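We use cookies to remember your preferences and count our visitors. Accept | Manage settings

How to Clean a Door Entry Terminal and the Hood Around It

By Callum Bloxham
Monday, September 9, 2019

Every shared building has one thing that everybody touches and no one has ever put on a cleaning list. In mine it is the access terminal by the front door. I polished the brass mail slot for years before I noticed that the little screen beside it had grown a second screen, made of fingers.

The job takes ten minutes if you keep up with it and most of a morning if you don't. I didn't, so you get the benefit of the long version.

What you need

- Two lint-free cloths, microfiber or an old cotton T-shirt that has been through the wash enough times to give up its fluff
- A small bowl of lukewarm water with one drop of dish soap (one drop, I mean it)
- A soft paintbrush, an inch wide or so
- Cotton swabs
- A little screen cleaner, the alcohol-free kind

Leave the glass spray, the bleach and the kitchen scouring pad where they are. I know a man who took a scouring pad to a fingerprint reader, and he now enters his own office through the loading dock.

Before you start

Tell whoever runs the system. Rubbing a touch screen counts as using it, and some terminals take a dim view of being stroked at random for five minutes. If yours has a cleaning mode or a lock function, use it. If it doesn't, pick a quiet hour and work lightly.

Check the manual too. The one for my old Voloten ran to 200 pages, of which cleaning got 6 words: "Wipe with a soft, dry cloth." Not a bad start, as it goes.

Step 1. Brush first

Go over everything dry with the paintbrush, top to bottom. An outdoor terminal collects grit, and grit under a cloth is sandpaper. If the wall next to it is old brick, you'll have brick dust as well, and you will have it again next week.

Step 2. Do the hood
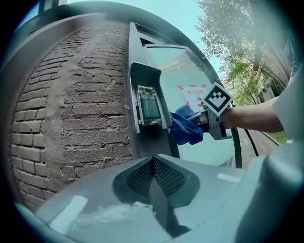
Rain hoods are the dirtiest part of the whole arrangement and the easiest to forget. They keep the weather off the electronics, and in return they offer spiders a covered porch. Dip a cloth in the soapy water, wring it until it has nothing left to give, and do the top and the outside faces first. Then take the edges. A cloth bunched up like the blue one at the lower right edge of the hood gets along a rim better than one folded into a neat pad - the crumples find the corners for you. Finish with the inside of the hood, using a swab for the gap between housing and terminal.

Step 3. The screen

Fresh cloth. Put a small amount of cleaner on the cloth and never on the terminal, then wipe from the top down in overlapping strokes. Stubborn prints want a second pass, and leaning on them harder does nothing except tire your wrist.

Step 4. Buttons and lens

Run a barely damp swab around any button, then a dry one. If there's a camera lens, a dry cloth and a light circular motion will do. Breathing on it first is allowed.

Step 5. Dry and test

Buff the lot with whatever part of the cloth is still dry. Unlock the terminal, then let yourself in by every method it offers, with the door propped open while you do it. I skipped the propping once, in March, in slippers.

How often

Once a week for the screen suits a busy door. The hood can go a month between proper washes, longer in winter when the spiders are elsewhere.

Comments (3)

macedo_stairs: The paintbrush tip works on intercom grilles too. You would not believe what came out of ours.

Dottie R.: Is vinegar okay on the metal parts? I put it on everything.

Callum Bloxham: Dottie, I'd keep it off - soap and water first, and see if you still feel the need.

Related

Getting Tape Residue Off a Glass Door
Brustidmont Door Closers: Why Yours Slams
Washing Old Brick Without Making It Worse
Which Cloth for Which Job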